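Mendholm Home Help
Home | Ask | Browse topics | Bathroom | Sign in
6 min read

Bathroom sink drains fine, then slow, then fine again. What am I missing?

Hsin-yi Tsang
Posted October 7, 2023

Okay, I need somebody to talk me out of calling a plumber, or into it, I'm not picky. My upstairs bathroom sink has been driving me a little nuts since we moved in. Some mornings the water goes straight down like it should. Other mornings I brush my teeth and there's a puddle sitting in there that takes forever to leave, and it makes this glug-glug noise at the end like somebody finishing a milkshake. Then the next day it's fine again!

What I've tried so far: boiling water (a kettle's worth, poured slowly), baking soda and vinegar (fun, fizzy, did nothing I could notice), and one bottle of gel stuff from the grocery store that I won't be buying again because the smell hung around all evening. I pulled the stopper out once and got a pretty disgusting clump of hair off it. That helped for maybe a week.

The tub in the same room is fine. The toilet is fine. The kitchen is downstairs on the other side of the house and has never given us trouble. The house was built before 2000, if that matters, and I have no idea how old the pipes are. There's a P-trap under the sink that looks like white plastic, and I'm willing to take it apart if somebody tells me what I'm getting into. I've never done it. My dad used to do all this stuff and I mostly held the flashlight.

Also, is there any chance it's a vent problem? My neighbor said "vent" in a very serious voice and then walked off to get his mail, so now I'm worried about the roof.

Ehab Lamrani

Don't worry about the roof yet. I went down that same road a couple of winters ago and wasted a whole weekend reading about vent stacks, when what I had was a wad of hair and toothpaste gunk sitting just past the spot I could reach with my fingers. If the tub and toilet in the same room behave themselves, I'd bet on the sink's own plumbing first. A blocked roof vent will often bother the other fixtures too (not always, some houses are piped in strange ways, but often enough that I'd leave it for last).

The on-again off-again thing fits a partial clog. Gunk shifts around. A bit of hair swings across the opening like a little door, then swings back. The gurgle is air trying to get past the same mess, so I wouldn't read too much into that either.

Here's what I'd do, in this order. Take the stopper out again and look down with a flashlight. Then get one of those long plastic strips with the barbs on the sides. Mine's a Rovodeck, it came in a pack and cost less than lunch, but any of them will do. Push it down gently, twist, pull it up slowly, and have a plastic bag ready, because you do not want to carry that across the room. Do it three or four times, until it comes up clean.
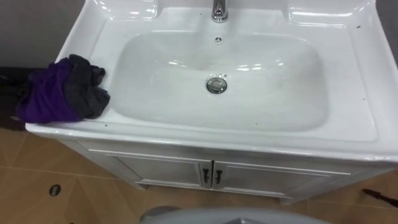

Do I need to worry about the little overflow hole while I'm at it?
Give it some attention, sure. The overflow channel joins the drain below the stopper, and slime likes to grow in there where nothing ever scrubs it. I squirt some dish soap in, follow it with hot tap water from a measuring cup, and run a skinny bottle brush down as far as it'll go. It probably isn't your clog, but it can be where a funky smell is coming from.

If the strip doesn't fix it, go for the trap. I know it sounds scary the first time but it's really just two big nuts. Clear everything out from under the sink (everything, even the spare toilet paper, trust me on that one) and put a bucket under the bend. Loosen the two slip nuts by hand. If they won't budge, use pliers with a rag around the nut so you don't chew up the plastic. The water that's sitting in the bend will dump out, along with whatever has been living in there. Dump the bucket in the toilet and NOT back in the sink, because the pipe is open now and it'll go all over your socks. I have done this. My wife still brings it up.

One important thing before you start. You said you used the gel stuff. If that was recent, run a lot of water through first and wear gloves and something over your eyes. Old drain cleaner can sit in the trap and it's nasty on skin. If it was weeks ago and you've been using the sink every day, you're most likely okay, but I'd still wear the gloves.

Rinse the trap out in the tub or with the garden hose, check the washers for cracks, and put it back the way it came off. Snap a picture on your phone before you take anything apart! The washers have a beveled side and it goes toward the joint. Hand tight plus a small nudge is plenty. Then fill the sink all the way up, let it go at once, and feel around every joint with a dry paper towel. A drip will show up on the paper long before you'd spot it.

If the trap comes out clean and the sink is still slow, the clog is in the wall. You can rent or buy a hand snake. I borrowed one from the tool desk at Farouk Hardware on the way to my brother's place and it took me 12 minutes, most of it spent figuring out which way the crank went. Feed it in slow, and when it gets stiff, keep turning and let it work instead of shoving.

marblecake

just call a plumber. mine was 40 bucks for the visit but that was through a friend of my cousin so ymmv. also stop using the gel

and the baking soda thing is a myth imo, it's just fizz. my mom swears by it though

Hsin-yi Tsang

Okay, update, and thank you both! I tried the plastic strip last night and I'm going to spare you the details, except that there was a hair tie in there and we do not own any hair ties in that color. So that has been in the pipe since before us. Lovely.

It's draining a lot quicker now but I still get a small glug at the very end. The gel was back in the summer and the sink's been used every day since, so I'll do the trap this weekend with gloves on. I already have a bucket. Ehab, when you say the bevel goes toward the joint, do you mean the skinny side of the washer goes into the other pipe? I looked at a diagram and now I'm less sure than before I looked at it.

Ehab Lamrani

Ha, a hair tie will do it. Yes, skinny side goes into the fitting that you're tightening onto, and the flat side sits up against the nut. Slide the nut on first, then the washer, or you'll get it all lined up nicely and find the nut still sitting in the cabinet.

If one of the washers looks flattened or stiff, just replace it. They come in little bags. The ones I used last time were Uro, but bring your old one to the store and match it by hand. Bathroom sinks are usually the 1 1/4 inch size, except sometimes the trap itself is 1 1/2 with a reducing washer, and that's exactly the kind of thing that means a second trip.

A small glug right at the end, when the last of the water goes, is pretty normal. My downstairs one has always done it. I'd only chase it if it gets louder, or if you start getting a sewer smell, which could mean the trap is getting sucked dry. That's when I'd start taking your neighbor seriously.

Hsin-yi Tsang

Got it. Nut, then washer, skinny side in. I'm writing that on the bucket.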